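Publish the Walking Time

Ferry operators publish a departure time, an arrival time and a fare. Almost none of them publish the one figure a short-stay passenger needs, the time from the moment the ramp goes down to the moment that passenger is standing somewhere worth standing. I think they should be made to, and I think port authorities are the right body to do the making.

The argument applies anywhere people arrive by water for less than a day. I will use the Clalleck crossing because I have made it often and have kept notes.

The published crossing time from Brirkeck to Clalleck is 88 minutes. The timetable pairs a morning outbound with an afternoon return and sells the two together as a day ticket. On paper this leaves 4 hours ashore. Foot passengers are released after vehicles, so the first loss comes before anyone has left the ship. The terminal is at the freight end of the harbor. The old town is at the other end. The shuttle bus between them runs when the driver judges it full. Check-in for the return closes well ahead of sailing, and the closing time is printed on the ticket but not in the brochure. When I subtract all of this from my own trips, I get closer to 2 hours than 4.

Two hours is enough for a harbor town. It is enough for lunch and one street, or for the museum and no lunch. The passenger who knows this in advance plans for it and has a decent day. The passenger who was sold four hours walks to the lighthouse, turns back before reaching it, and remembers the place as a disappointment. The town takes the blame for a number it did not publish.

Declan Prendergast, who ran passenger services at Flindham for many years, has made the opposite case to me at length. His position is that shore time varies too much to print. A family with a stroller does not move at the pace of a man with a newspaper. Tides change the angle of the ramp. Some sailings carry three coaches and some carry none. Print a figure, he says, and you will be held to it by exactly the people it does not fit.

I accept the facts and not the conclusion. Crossing times also vary, with wind, traffic and the state of the engines, and operators print those without apparent distress. They take a typical value, add a margin, and state the conditions. Hotels print a distance to the beach. Airports print minimum connection times, which is the same figure under another name, and airlines build their schedules on them. A connection time at an airport is set for an ordinary traveler walking at an ordinary speed through a known building. A harbor is a simpler building.

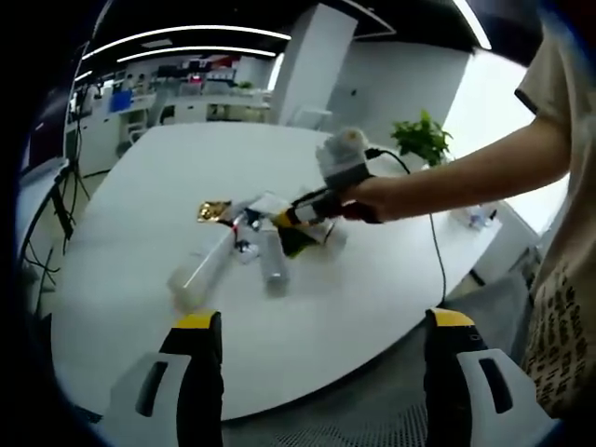
Clear cylinders on a white oval table.

The better objection is the one about cost. Somebody has to measure the route, and measure it again when the terminal changes its gates. Small ports have small staffs. But the measurement needed is modest. It requires a person with a watch to come off the ship with the last of the foot passengers, walk or ride to an agreed point, and write down the result. Do that on 3 sailings in summer and 3 in winter, publish the slowest of each, and revise when the route is altered. I would take the slowest over the average without hesitation, for the reason that a passenger who arrives early has lost nothing.

The agreed point matters more than it seems. Left to themselves, operators will pick the nearest thing with a name. Tzanetos once advertised a landing stage as being five minutes from the center, and the center turned out to be the center of the marina. The point should be chosen by the town, named on the timetable, and marked on the ground. A post office or a main square will do. It should be a place where a visitor can sit down without buying anything.

The return leg should be handled the same way. What I want to see on a timetable is a single line giving the time at which a foot passenger can expect to reach the agreed point and the time at which the same passenger must leave it. Everything between those two times belongs to the visitor. Everything outside them is transit and should be described as transit. The phrase "time ashore" should be retired, as it currently covers standing in a stairwell waiting for trucks to clear.

Thodoris Sfakianakis, a harbor guide who works mostly with day groups, already does this privately. He gives every group a card with two times on it and no others. His tours are shorter than his competitors' and he has not found it bad for business. He told me that the groups who give him trouble are those who booked on the brochure figure and learned the real one at the gangway.

Port authorities set berthing windows, control the gates and collect a charge on every passenger who lands. They have the records and the standing to require one more line of print as a condition of the berth. The Flindham authority is due to review its passenger terms in March, and the draft covers signage, luggage trolleys and the color of the queue barriers. A line on shore time would fit under signage.

February 2021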